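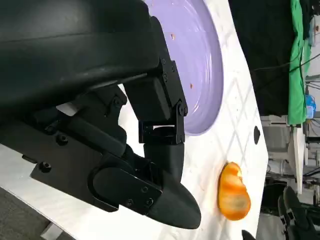
Astau Manipulation Club | Club News

Friday was gripper night, and I got to run the thing for most of it! We've been going back and forth since April over which fingers to keep on the arm, the tapered ones Bernardo Frade likes or the wide flat pads from the Gashi kit, so we finally sat down and tried both on the same job: pick up a piece of bread from the table and put it on the purple plate.

Each set got 59 tries. I was rooting for the flat pads (I'd spent a whole evening mounting them) and they did fine on the bread as long as it lay straight. Turn it a little and they'd shove it across the table. The tapered fingers got in under the crust much better, but they squeeze hard, and Helmi Laaksonen had to turn the closing force down 3 times before we stopped making crumbs.

We also swapped controllers halfway through the evening. The Preltby one feels smoother to me, Benjie Maglaya says it lags, and we argued about that until the pizza came. I still think he had the speed setting too low.

So the tapered fingers stay on for now. Next up is the wrist camera, which Valter Nogueira wants to tilt down a bit so we can see the fingertip and the plate better on the way in. If you want a turn at the controls, come by next Friday after 6 and bring some rolls, we're almost out.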